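Norance Publishes Results of Study on Genetic Markers and Interval Training

Norance, a sports science laboratory, has released results from a study of whether common genetic markers predict how recreational runners respond to interval training. The study enrolled 2,011 adults at its Boonchu and Gurkusia test sites.

Participants completed 10 weeks of supervised sessions built on 800-meter repeats. Oxygen uptake was measured on a treadmill at the start and end of the program. Each participant also gave a saliva sample, which was screened for 35 variants named in earlier research.
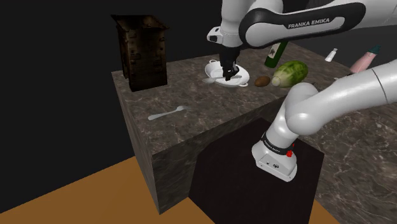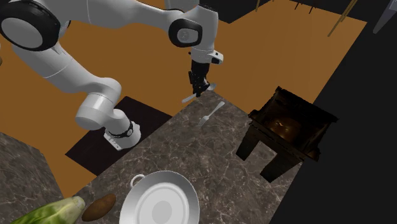
No single variant was linked to a change in oxygen uptake after correction for multiple testing. A combined score based on all of the variants explained less of the difference between runners than starting fitness or session attendance did.

"The score did not separate high responders from low responders at a level a coach could use," said Simin Hassanpour, lead author of the study. "We would not assign training on the basis of it."

The analysis plan was registered before enrollment began. Anonymized data and code are available to researchers on request through Gustaline, the laboratory's data service. A follow-up study of strength training is scheduled to open for enrollment in December.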